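Minutes, Festari Street Community Garden, November meeting

We got going at 7 pm on the Thursday, a bit late as the kettle was slow and everybody wanted to talk about tomatoes. I'm on minutes again, so forgive the spelling.

Last month's minutes were accepted with one fix: the hose belongs to plot 2, and I'm sorry for the mix-up.

Money first. We have $920 in the account after paying Nogueira for the mulch. The Grirnov water tank quote came in higher than we'd hoped, so that's parked until the new year. We did agree to put $400 aside for it now, before someone (me) spends it all on seedlings!

Next up was shade cloth, and wow, did we go on. Last January cooked the lettuces on the west side and I don't want to see that again. I'm keen on a dark cloth over the four west beds, the 70 per cent kind, up by the end of the month.

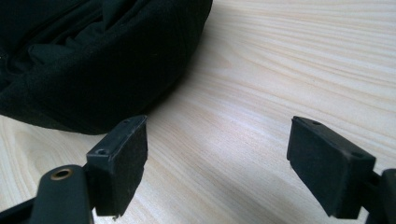
Gisela Montecinos thought 70 was far too heavy for anything that has to fruit, and she'd rather see the lighter stuff over the capsicums and the heavy one kept for the greens. She also asked who'd be taking it down when a southerly comes through, and there was a bit of shuffling of feet. We settled on her plan for the capsicums. I'll put up a roster on the shed door for windy days, and please do write your name on it.

Compost: bay one is ready to use, bay two is not, and whoever keeps putting whole pumpkins in, could you chop them up first? The Drolo bin has a cracked lid and we'll tape it for now.

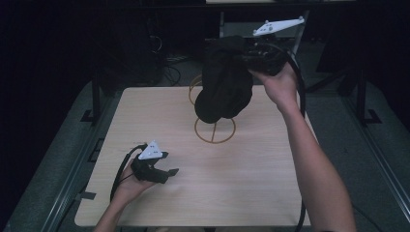

Bird netting was the last big item, and I'm very much for buying the fine mesh this year, after the trouble with the old wide stuff. Gisela has offered to sew drawstring covers for the young fig as well. I'd like those in a soft fabric that gathers in at the top and hangs loose and roomy lower down, like the black one there, so the fruit has space to swell. She'll make one up and we'll try it on the lowest branch before she cuts any more.

Other bits: the gate latch sticks, lift and push. Seed swap stays on the verandah, bring your own envelopes. Spare zucchini will be on the bench, take as many as you can carry, please!

We wrapped up at 8.30. Next meeting same time, and it's my turn to bring the slice.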